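The Lodger's Bed: boarding houses in Skonholm and what we can still learn from them
Speaker notes, Tuesday evening talk

Start slowly, people will still be finding seats. Say good evening, thank Hubert Grabowska for the kind introduction (and for the ride from Tratport, if he hasn't mentioned it himself). Ask for a show of hands: has anyone here ever rented a room in somebody else's home? Wait for it. There are always more hands than you'd think, and somebody usually laughs, and if they do, let them tell the story. We have time.

Then go into my own. My first room away from home was on Fehr Street, over a shoe repair shop, and it smelled of glue and polish from morning to night. My landlady gave me one shelf in the icebox and half a rod in the hall closet, and I learned a great deal about how few shirts a person needs!
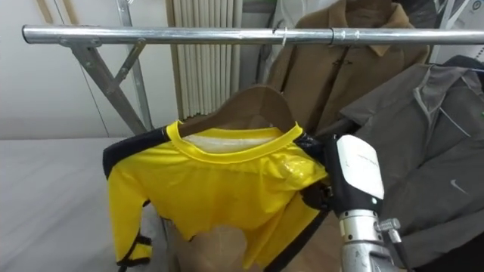 Now to the history. The first Skonholm boarding house we can put a name to is Fadden House, opened in 1870 on the hill behind the harbor. The house book survives, and I have spent many happy afternoons with it. A week's board was paid ahead on Saturday night, and supper was at six sharp. If you came in at a quarter past you ate what the others had left you, and I gather that was mostly turnips.

Read the passage from the house book here. Take it slowly, the spelling is wonderful:

"Gentelmen will not lie abed in there boots. Gentelmen will not keep foul of any kind in the rooms. The window is to be open a hand at night in all wether."

Pause after "fowl." I do think she meant chickens, though I go back and forth on it.

Next, who lived there. Deckhands between boats, young schoolteachers, a piano tuner who stayed through four winters and paid part of his rent in music. When the cannery was running, Fadden House slept some 60 people, many of them in shifts, so that a man coming off nights would climb into a bed that a day man had only just left. Everybody shared, and the complaints in the book are hardly ever about sharing. They are about noise on the stairs, and coffee.

Bring in the question of changing the beds. This was the great weekly labor of the house, and the daughters did it, starting before breakfast on Monday with the top floor and working down. Lines ran across the yard and, in bad weather, through the kitchen too.

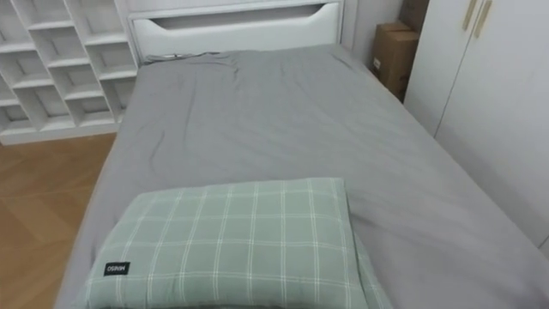

Kwabena Dramani felt, after reading an early draft of these notes, that I was making it all sound much too cozy. His grandmother did that washing for a house in Tratport, he told me, and her hands were cracked from September until spring, and he never once heard her call it a happy household. He would like the talk to say so plainly.

So I say so plainly, and I'd ask you all to hold it in mind through the rest of the evening. The warmth that lodgers remember was made by women who were up two hours before them. In the Fadden accounts the daughters' wages don't appear at all. There's a line for lamp oil and a line for the cat's fish, and nothing for the girls.

(If anyone wants to talk at this point, let them. Last time a lady near the front had a lot to say about her aunt, and it was better than my next page.)
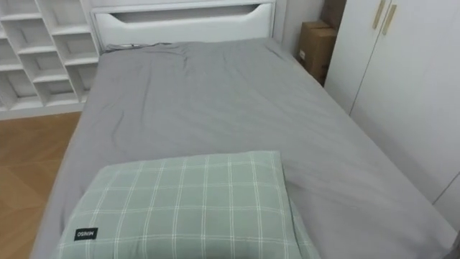
On to the decline. After the cannery closed, the big houses were cut up into apartments, each with its own tiny stove, and the long supper tables went for firewood or to the church hall. The last Skonholm landlady to serve a full board was still at it at 88, and she kept to the six o'clock rule, I'm told, even when there was just one lodger left and he was her nephew.

I'd like to spend the last stretch on the present. People are renting rooms to one another again, out of need mostly, and I get asked what the old houses did well. Here is my answer, for what it's worth. They wrote the rules down and hung them where you could read them. They fed people at one table. And they fussed over the beds. A new lodger at Fadden House was given fresh linen the first night even if it meant a daughter slept without, and the letters home mention it again and again, sometimes before they mention the job.

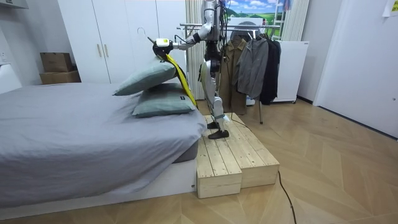
Read from the piano tuner's letter, if the clock allows. The part about the soup can be skipped, but please keep the part where he asks his sister to send the blue quilt and then, two lines down, tells her not to bother after all, he is warm enough.

Questions. Someone will ask whether Fadden House is still standing. It is, it's the yellow one with the outside stairs, and the present owners are very patient about people stopping at the gate. Someone will also ask about the chickens.

Remind everyone about the sign-up sheet for the harbor walk, and that the coffee urn has to be back in the kitchen by nine.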